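Can a robot do your chores yet? Sort of. Robots start in a pretend kitchen on a computer, where nothing breaks.

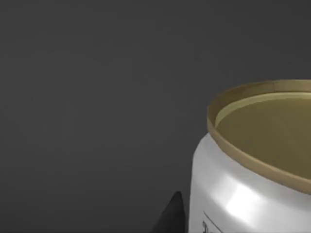
A jar- or can-shaped container and one gripper fingertip.

Picking up a can means knowing where it ends.

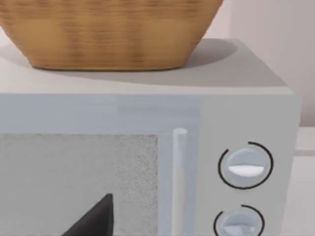 Fouzia Khattak says hers would still have to find the microwave first.

Then come knobs, doors and shadows. You manage all three while yawning.
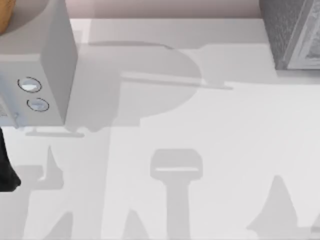
Page last changed: 23 September 2026

So keep your dish towel. You'll need it tonight.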